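Stusetti Opens Table Setting Course at Indham Center

Mar 30, 2022

The Stusetti hospitality school has added a short course in table setting and clearing to its program at the Indham training center. The course is open to first-year students and to adults returning to work in food service. 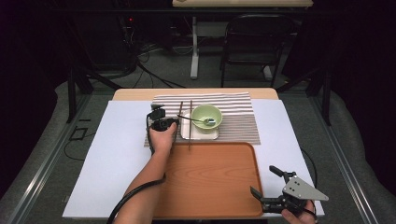
Students begin with the single place setting, which the school treats as the basis for all later work. Each exercise is done with ordinary tableware and is repeated until the order of the steps is familiar. In the setting used at Indham, a pale green bowl stands on a small square white plate over a striped placemat, with a spoon and a pair of chopsticks. Clearing follows the same items back to the serving tray.

"Many of our applicants have cooked for years but have never been taught to lay a table," said Saimi Kallio, who heads the program. "Employers in Wanolska asked us for this, and we were glad to provide it."
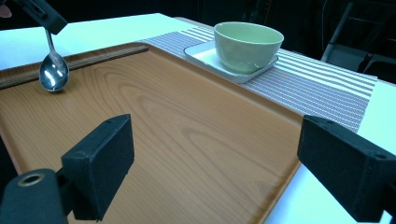 The course runs for 3 weeks and has places for 50 students. Janka Štěpánek will teach the morning group and will also prepare the written handbook, covering place settings, tray service and the care of flatware. Tableware and trays were supplied by Peltonen under an agreement with the school.

A second intake is planned for October. Application forms are available from the Indham office during regular hours.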